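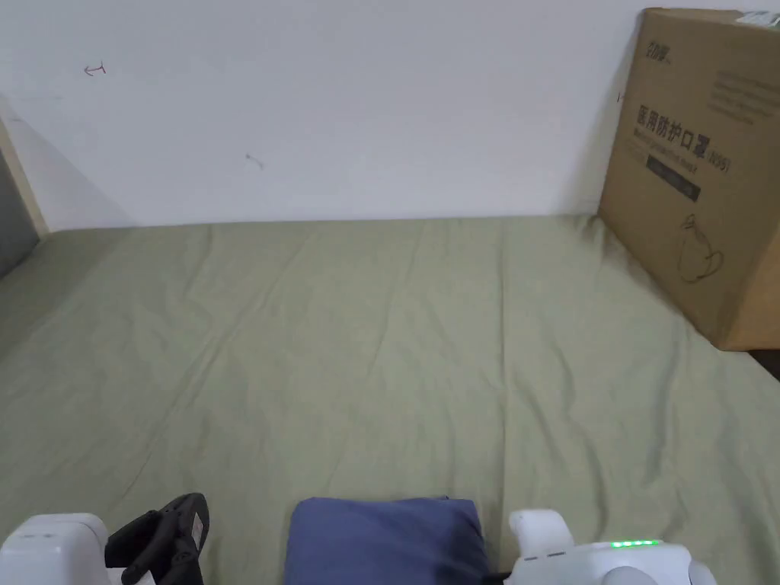 Search the notebook Go

Workshop notebook, spare room
May 1, 2022

Okay, so the sorting-out of the spare room has started, and the bed is going to be my bench for as long as this takes. I did try the folding table first but it's too narrow to lay two curtain panels side by side, and I kept bumping it with my hip. The bed is up against the wall, so stuff can't slide off the back, and I can spread things out and see them properly. Green fitted sheet stays on. It's the old cotton one and I don't care if it gets chalk on it.

The big N95 box is standing at the back corner against the wall. I'm keeping that one for the finished linings, mostly for the size of it. The Chinese printing on the front says medical protective masks, so please, if you come in looking for masks, ask me first and don't go digging through it once I've packed it!

Sheet notes, while I'm at it. It creases like mad. Long shallow wrinkles running from the wall toward the front, which is the direction I always pull it when I make the bed, so I guess I'm doing that to it myself. I want to try tugging the side edges first and then the front and see if it lies any flatter. For measuring it matters more than I expected: I laid a lining panel on it yesterday and got 241 cm, then did it again on the hallway floor and got a bit under 240. So anything that has to be exact gets measured on the floor. The bed is for sorting, pinning and folding only. (Dariusz, I know you said this back in September. Fine. You were right.)

Wall. I'd like to paint before everything goes back, and there are two marks to deal with. One is a little reddish-brown squiggle over on the left, a short line with a hook on the end, sort of like a tiny arrow. No idea what it was meant to be pointing at. The other one is a faint gray scuff, lower down and closer to the middle, a thin diagonal streak. Plan is a damp cloth and dish soap on the scuff first, then the eraser sponge if that does nothing. The reddish one I'm more worried about. If it's marker it'll come straight through the white, so it gets a dab of stain blocker before anything else. I have half a can of the Menum primer left and I think it's still good, it sloshes when I shake it.

Haven't decided on the color. Off-white again is the easy answer, but I keep holding the Bevix card up next to the green and there's a warm one, number 296, that makes the sheet look a lot less drab. Dariusz Wróbel came by, looked at it for a good minute and said they were all white. Thanks, very helpful.

Order for the rest of it:

Linings first. There are 13 of them and I only need to keep the ones with good header tape. Fold in thirds, then roll, tape side out so I can read my pencil notes.

Then the Sharifi remnants. Same again, but anything shorter than my arm goes in the rag bag and I am not allowed to argue with myself about it.

Then the hooks, rings and all those little plastic gliders, which I will do sitting down, with a tray, after coffee.

Hoveo wants 490 for the new shelf unit with delivery, which seems like a lot for something I could knock together out of the boards in the garage. Going to price up brackets before I say no. If I do build it, it has to be deep enough for that box to go in sideways, so measure the box BEFORE cutting anything. Writing that in capitals because of last time.

Still to do: find the good scissors, ask Dariusz for his long level back, wash the sheet when I'm done with it.

Recent entries
Header tape, which kinds are worth saving
Fixing the squeak in the folding table
Chalk or pencil on dark lining
Garage boards: what's left

Back to top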